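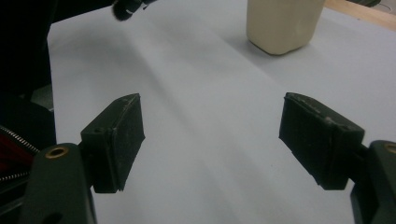 Section 6. Planning and budgeting before you order

Read this before sending a purchase request. Most of the returns we get at the Zarnorville office come from skipped steps here, mainly step 2 and step 9. Takes an afternoon. Get a tape measure and your last parts invoice.

This section covers the Piltarura hand-held gripper, the bench kit and the spares. Arm-mounted version is in Section 8. Prices are on the separate sheet, they change too often to print here.

6.1 Work out what you need

1. Write down the tasks. One line each. "Pick up bottle, put on shelf" is enough. Don't write "general handling", we can't quote on it.

2. Measure the objects. Widest point, across the direction the fingers will close. Then measure the jaw opening on the spec sheet for the model you want. Object has to be narrower, with room on both sides. If it only just fits on paper it will not fit on the bench.

3. Weigh the heaviest one. Full, if it's a container.

4. Decide how many stations. A station is one table, one operator, one gripper or one pair.

5. Decide how many hours per week each station will run. Be realistic, count breaks and resets. Half the spares budget depends on this number.

Note: If two stations will share a gripper, count it as two stations anyway for pads. Wear follows hours, and a shared tool gets all of them.

6.2 The order list

6. Start from the base list below and multiply by stations.

Gripper body, with threaded inserts fitted -- 1
Finger pads, matched pair -- 1 fitted, plus spares per 6.3
Mount screws, bag -- 1
Charger and cable -- 1
Padded carry case -- 1
Paper table cover, roll -- 1 per site is fine

7. Add a second gripper if the task needs two hands. Opening a lid, holding a bag open, pouring. Not sure? Try the task yourself with one hand in your pocket.

8. Check that your own fixtures match the insert thread. Thread size is on the spec sheet. Sites that used Gallberg brackets before will need the adapter plate, order it now, it ships from a different warehouse and comes later than everything else.

CAUTION: Do not re-tap the inserts to fit a screw you already have. It ruins the body and the body is the expensive part.

6.3 Spares and consumables

Pads are what you'll spend money on. Bodies last.

9. Order pads by the hour, not by the station. Set your change interval from your own pad log if you have one. If you don't, start with 54 running hours per pair and adjust after the first month.

10. Keep one full set on the shelf at all times. When you open it, reorder that day.

11. Add screws. People drop them.

Worked figures from our own bench at the Caron site, to show how the sum goes: 8 stations, each running 19 hours a week. That's 152 running hours a week. Divide by 54 and you get just under three pairs a week, so three. For a four week month, 12 pairs. Then add the shelf set, which is one pair per station, 8 more, bought once.

Note: Dust and scuffing on the pad face is normal and doesn't by itself mean a change. Wipe first. Look along the top edge and the seam where the layers meet. Chips at the edge, write it in the log. Layers seperating, change the pair.

CAUTION: Always change both pads together. A new pad against an old one closes crooked and you'll be chasing grip problems all week. Pads are packed in pairs for this reason, please don't split them between stations.

12. Budget for table covers if you use light paper. It creases and gets replaced more than you'd think. Plain white or light gray both ok. Glossy not ok -- glare.

6.4 Space

13. Measure the table. You want the work area itself, plus room at one side for the carry case, plus somewhere for objects waiting their turn. A table that just holds the work area is too small.

14. Check the lighting at the time of day you'll be running. A corner that's fine at 10 a.m. can be no good at 4 p.m. If you need lamps put them in this budget, not next year's.

15. Find the outlet. Sounds obvious. We've had two sites order everything and then wait on an electrician.

16. Leave a gap between stations big enough for a chair to go back all the way.

6.5 Building the budget

17. Split the request in two. One-time costs (bodies, cases, chargers, adapter plates, tables, lamps) on the first page. Running costs (pads, screws, covers) on the second, by month. Purchasing offices usually want them from different accounts and will bounce a mixed request.

18. Put training on page one. Allow half a day per operator before you count any output.

19. Hold some money back. We suggest the cost of one complete gripper, unassigned. If nothing breaks by the end of the budget year spend it on pads.

Note: Don't put the whole year of pads on the first order. You will probably change tasks after a couple of months, and the pad type may change with it. Opened packs can't be returned.

20. Ask for the quote in October if your budget year starts in January. Quotes hold through year end.

6.6 Before you send it

Check:

Object widths measured, not guessed
Heaviest object weighed full
Thread checked against your fixtures
Adapter plate on the list, if you need it
Pads worked out from hours
Shelf set included
Outlet found
One-time and running costs on seperate pages

21. Send the request with your task list attached. The task list is the part we read first. If something on it won't work with the model you picked we'll call before we ship.

If your hours change after ordering, only the pad line needs redoing. Go back to step 9.

Next: Section 7, Unpacking and first check.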